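4.3 Setting up the vanity station

The vanity station is used for the wipe-down and basin-clearing routines. Set it up after the arm checks in 4.2 and before loading any task file from the Skuvley console.

You will need two cloths, the jar of test crumbs, red floor tape and the 6 mm hex key from the Bimau tool roll.

1. Press the emergency stop on the console and confirm that both arms are braked.

2. Roll the robot up to the left side of the vanity. Stop when the base lines up with the red tape on the floor. Lock the casters.

Note: If the tape has lifted or been moved, do not guess. Measure again using the layout sheet in Appendix B.

3. Check the hanging cables on the left side of the robot from top to bottom. Each one should hang free, with enough slack for the arm to reach full extension. Move any cable that lies across the casters.

CAUTION: Do not tie the long cables to the hanging arm. The elbow turns far enough to pull a connector out of the gripper housing.

4. Check the connector just above the gripper housing on each arm. Push it in by hand until it seats. If it turns loosely, tighten the collar and repeat the test in 4.2.

5. Fold both cloths and lay them on the rim of the basin at the corner nearest the robot, blue on top of purple.

6. Shake a small amount of test crumbs into the left side of the bowl. Leave the faucet off.

7. Release the emergency stop and select Vanity > Start pose. One arm rises toward the sink with its gripper pointing up, and the other stays down beside the cabinet. Keep clear until the console shows READY.

Compare your station with the one below before going on. The cable loop near the elbow of the raised arm should be a small, open arc.

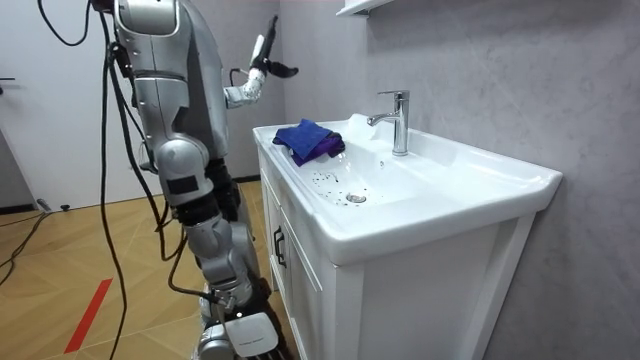 8. Run the reach test at 30 percent speed. The gripper must clear the faucet lever and the front edge of the countertop on both passes. If it touches either one, stop, go back to step 2 and reset the base.

9. Save the pose under the station name. At the Justidcombe site, the name is Kiani 2.

After each session

Press the emergency stop before reaching over the basin. Pick up the crumbs with a dry paper towel; do not rinse them down the drain. Wipe the gripper fingers and look for cuts in the cable jackets. Report damage to Zeyu Kang or Pejman Zarei and leave the robot braked until the cable has been replaced.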